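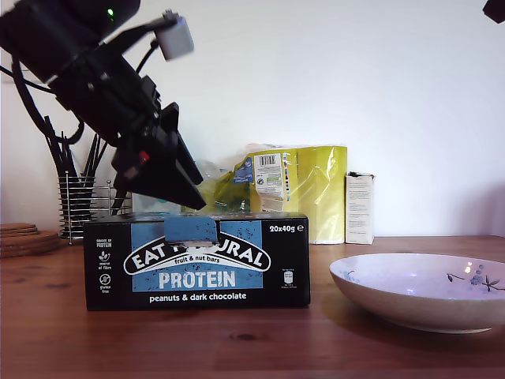

Workshop Tips, No. 41

Software tips for table-top arms

By Vija Mets

Most of the mail since January has been about cartons: opening them, holding them still, getting things out of them. The tips below are for the software side. I run Prodari on a desktop machine, but the settings have close cousins in other packages.

Stop above the lid first

Give the planner a waypoint straight above the box and make the arm settle there before it goes down. Set the descent as its own move with its own speed limit. If you let the planner join the two, it rounds off the corner and the fingers come in at a slant. A retail box with a tear-off flap needs extra height on that waypoint. Measure to the top of the flap.

Mask the printing

Snack boxes carry big lettering and pictures of the food. A detector trained on loose bars may well fire on a picture of one. Colin Ackroyd wrote in with his fix, which I now use: find the box faces first, then throw out any bar detection that lies flat on one of them. 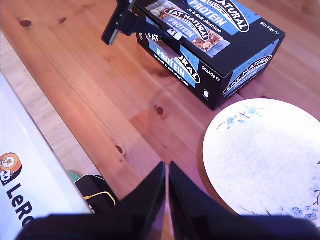
Can I run two arms from one planner?
One planner is the better choice when they share a table, as long as each arm is loaded as an obstacle for the other. Two separate planners need a lock on the shared space, and that lock will cost you time on every pick.

Throw away blurred views

A camera on the wrist smears when the arm moves fast. Score every view for sharpness and drop the bad ones before they get to the pose estimate. I keep the last good pose for 3 cycles and then stop the arm. Don't stretch that number to get rid of the stops - slow the arm down. 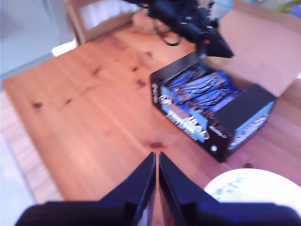
Open carton with blue wrapped items packed side by side.

Tight rows are hard on segmentation. Shiny wrappers with the same stripes run together into one long blob, so start at an end of the row, where there is one clean edge to find. Raised flaps go into the collision map as thin walls. Make them a little thicker than they are.

Check the cable side

The arm model that comes with most kits leaves out the cables. Add a fat cylinder down the side where they hang, or the planner will happily drag them through a utensil holder. Zuweira Sarpong adds hers to the gripper file too, so it follows the wrist when it turns. 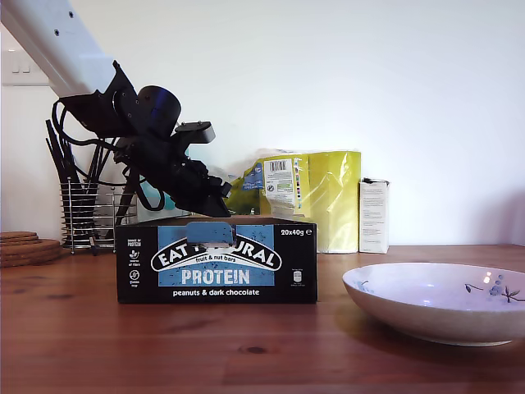 Save your logs by task

Name the folder for the job and put the date at the end. My log 1310 was called "test" and I have never found out what was in it. Keep the planner settings in the same folder as the run, and write down which calibration was loaded. Corrections to last issue's tip on grip force are on the back page.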